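Notas para la ponente. Sesión 3: conversaciones de cierre en parejas que trabajan juntas
Ponente: Noémie Desjardins
Duración prevista: 16 minutos, más preguntas

Diapositiva 1. Título. No leerlo. Presentarse en una frase y pasar.

Diapositiva 2. Delimitación. Hablamos de parejas estables que comparten empleador o proyecto y que deciden separarse. Quedan fuera las relaciones con dependencia jerárquica directa (las trata Laurier Dufour en la sesión 4) y cualquier situación con violencia, que requiere otro protocolo.

Diapositiva 3. Material. 156 entrevistas semiestructuradas, recogidas por Maja Górecki y por mí. Muestra de conveniencia: no extrapolar. Decirlo aquí, antes de las cifras, y repetirlo si preguntan por porcentajes.

Diapositiva 4. Dos conversaciones distintas. La afectiva (por qué termina) y la logística (qué cambia el lunes). En las entrevistas, quienes las mezclaron describen la segunda como peor resuelta. Relación descriptiva; no se ha contrastado causalidad.

Diapositiva 5. Orden recomendado.
Primero la afectiva, en privado y fuera del centro de trabajo.
Intervalo mínimo de una noche.
Después la logística, con notas escritas. Puntos fijos: turnos, canales de mensajería, reuniones compartidas, qué se comunica al equipo y quién lo hace.
Leer en voz alta el caso Clastaver (anexo B). Pausa.

Diapositiva 6. Comunicación al equipo. Una sola versión, breve, acordada entre los dos. Ejemplo: «Ya no somos pareja. Seguimos trabajando en lo mismo y preferimos no comentarlo». Kirsten Bergeron propone añadir una fecha de revisión; yo la dejaría como opcional.

Diapositiva 7. Errores frecuentes. Negociar por mensaje en horario laboral. Pedir a un compañero que haga de intermediario. Cambiar de puesto en la primera semana sin consultarlo con nadie. De este último hay 13 casos; detallar solo uno, el de Melnyk.

Diapositiva 8. Espacio compartido. Distinguir entre coincidir en un edificio y coincidir en una tarea. Lo primero suele tolerarse pronto. Lo segundo exige reparto explícito: quién abre, quién cierra, quién responde cuando el otro no está. 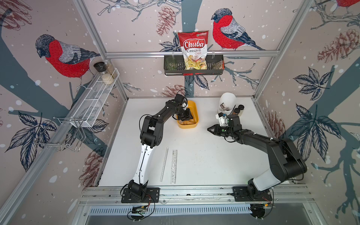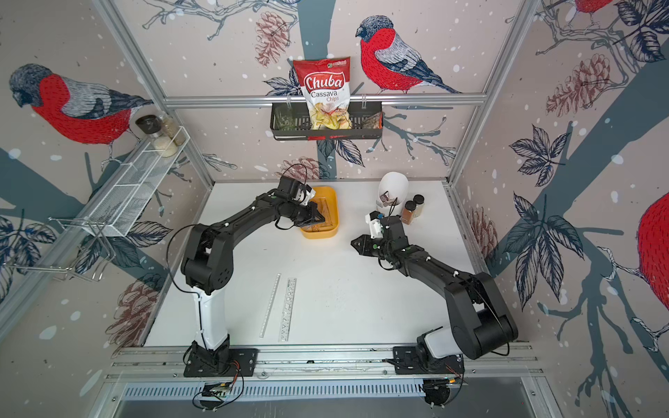

Diapositiva 9. Plazos. Propuesta de trabajo: revisar el acuerdo a los 15 días y de nuevo cuando termine el proyecto en curso. Si en la primera revisión hay desacuerdo sobre un punto, se reescribe ese punto y se mantiene el resto. No reabrir la conversación afectiva en la revisión.

Diapositiva 10. Límites. Sin seguimiento longitudinal. Los dos miembros de la pareja no siempre fueron entrevistados. Thérèse Gagnon prepara la segunda ronda para noviembre.

Preguntas previsibles:
¿Hay que informar a recursos humanos? Depende de la política interna; remitir al texto de cada empresa.
¿Y si uno de los dos no quiere hablar? La parte logística puede hacerse por escrito. La afectiva no se fuerza.
¿Sirve para amistades? No lo hemos estudiado.

Si falta tiempo, suprimir la 7 y pasar directamente a la 8. El anexo B se reparte a la salida, en papel.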